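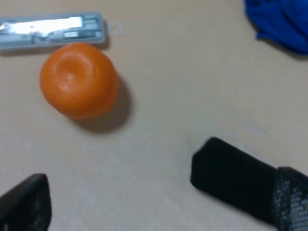 **What does the book of a musical do?**

The book supplies the spoken dialogue and the order of events, and it determines where each song begins and ends.

# Chapter 6: The Book and the Score

Audiences tend to leave a musical remembering its songs. The book writer's work is less often noticed, yet most problems found in rehearsal are traced to it. A song placed too early asks the audience to care about a character it has barely met. A song placed too late repeats what a scene has already made clear.

This chapter follows the drafting of *Kastberg*, a two-act musical with book by Siham Radwan and music by Karim Cherkaoui. The first draft contained 43 scenes. Students will compare its opening with the version later staged at the Kullgate Theater, in which five scenes were combined into a single musical sequence.

Before reading Section 6.1, review the terms *reprise*, *underscoring*, and *book scene* in the glossary. The full text of the opening number is printed at the end of the chapter and should be read aloud at least once.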